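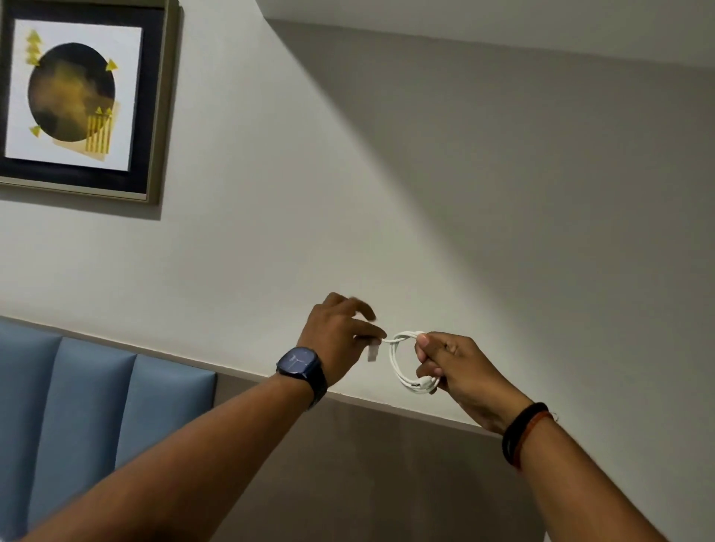

The Bestport circuit will admit street-registered cars to its open track days from November, the Rutherford Motor Club has confirmed. In an interview with this bulletin, the club's events secretary described a program built for drivers with little or no time on a circuit. Much of the preparation, the secretary noted, is done the night before. "We ask drivers to read the flag rules that evening," the secretary said. "The briefing is short and we do not repeat it."

Each run group will be limited to 14 cars, with one instructor for every new driver. The club received 692 requests for places and accepted 657. Timing will be handled by Pruvora, and Brokico will supply the tire service on site.

Asked about noise limits, the secretary was firm. "A car that fails the sound check goes home - there is no second reading." Gates open at 8 a.m. Helmets must be presented at inspection together with the signed entry form.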